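Como se constrói um túnel por baixo dos comboios?

Já ficaste parado dentro do carro, à espera que um comboio passasse? As cancelas descem, a campainha toca, as luzes vermelhas piscam e, de repente, toda a gente na rua tem de esperar. Às vezes é divertido contar as carruagens! Mas, para quem vai atrasado para a escola, ou para uma ambulância com pressa, uma cancela fechada pode ser um grande problema.

O sítio onde uma estrada e uma linha de comboio se cruzam à mesma altura chama-se passagem de nível. Na vila de Wircombe há uma mesmo no centro, ao lado do mercado, e a câmara municipal quer trocá-la por um túnel para carros, bicicletas e pessoas a pé. Os comboios continuam em cima e as pessoas passam por baixo. Parece simples, não parece? Vamos ver tudo o que é preciso fazer!

Quem decide?

Uma obra destas mexe com a vida de muita gente, por isso a decisão demora. Primeiro, a câmara pede a engenheiros que estudem o terreno e façam vários desenhos. Depois, os desenhos são mostrados a quem lá vive, em reuniões a que qualquer pessoa pode ir (as crianças também!). Em Wircombe, os moradores escreveram 362 cartas e mensagens com perguntas e ideias. Houve quem pedisse mais luz dentro do túnel e quem quisesse saber para onde iam as árvores da Rua Prestano. Uma turma do terceiro ano sugeriu que as paredes fossem pintadas com peixes, como se estivéssemos a passar por baixo do mar.

No fim, os vereadores juntam-se e votam. Vereadores são pessoas eleitas para ajudar a tomar as decisões da terra onde vivem.

Espreitar debaixo do chão

Antes de cavar é preciso saber o que lá está. Debaixo de uma rua há um mundo escondido: canos de água, esgotos, cabos de eletricidade, cabos de internet e tubos de gás. Os engenheiros usam um aparelho chamado georradar, que parece um carrinho de bebé e manda ondas para dentro da terra. Quando as ondas batem numa coisa diferente, como um cano, voltam para trás, e o aparelho faz um desenho com essa informação. É um bocadinho como os morcegos, que usam o eco para voar às escuras!

Também se fazem furos fundos e estreitos para tirar amostras do solo. A areia, o barro e a rocha comportam-se de maneiras muito diferentes. Experimenta fazer um buraco na areia seca da praia e depois outro na areia molhada, e vais perceber logo porque é que os engenheiros querem saber isto tudo antes de começar.
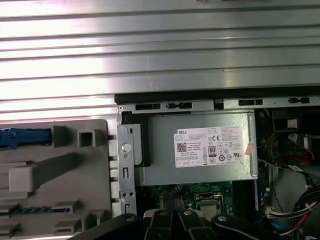
Com os resultados na mão, os engenheiros experimentam a obra toda no computador. Constroem um túnel virtual e fazem-lhe perguntas difíceis. E se chover muito durante três dias seguidos? E se passar por cima um comboio de mercadorias muito, muito pesado? Se alguma coisa corre mal, basta mudar o desenho e tentar outra vez.

Como se cava sem parar os comboios?

Esta é a parte de que eu mais gosto! Há um truque fantástico chamado túnel empurrado. Em vez de construir o túnel debaixo da linha, constrói-se uma enorme caixa de betão ao lado dela, num buraco aberto para isso. A caixa de Wircombe vai pesar 1.674 toneladas. Imagina uma manada de elefantes, daquelas que nunca mais acabam!

Quando o betão está bem duro, entram em ação os macacos hidráulicos. Não são macacos de verdade, daqueles que comem bananas: são máquinas muito fortes que empurram usando óleo sob pressão. Enquanto eles empurram a caixa por trás, outras máquinas vão tirando a terra à frente, e a caixa avança muito devagarinho, centímetro a centímetro. Por cima, os comboios continuam a circular, mas bem mais lentos do que o costume, e há sensores nos carris para avisar se alguma coisa se mexer.

E a água?

A água gosta sempre de descer, e um túnel é um sítio baixo. Se ninguém fizesse nada, a primeira chuvada forte transformava-o numa piscina. É por isso que, no ponto mais fundo, existe um poço com bombas que puxam a água para cima e a mandam embora. O túnel de Wircombe vai ter 2 bombas, para que uma possa trabalhar se a outra avariar.

E os vizinhos?

A obra vai fazer barulho e pó. Durante mais de 70 semanas, os autocarros terão de dar a volta pela Praça Trundell, e quem vai a pé para a Escola Dwivedi vai usar uma ponte provisória. As máquinas mais barulhentas só podem trabalhar durante o dia, e ao domingo ficam todas desligadas.

Palavras novas

Passagem de nível: sítio onde a estrada e a linha de comboio se cruzam à mesma altura.
Georradar: aparelho que ajuda a descobrir o que está enterrado.
Macaco hidráulico: máquina que empurra ou levanta coisas muito pesadas.
Vereador: pessoa eleita que ajuda a governar um município.

Para fazeres em casa

Enche um tabuleiro com areia húmida e pousa uma régua por cima, a fazer de linha de comboio. Agora pega numa caixa pequena de cartão, aberta dos dois lados, e empurra-a devagar por baixo da régua, enquanto tiras a areia da frente com uma colher. A régua mexeu-se? Tenta outra vez, ainda mais devagar, e depois experimenta com areia seca!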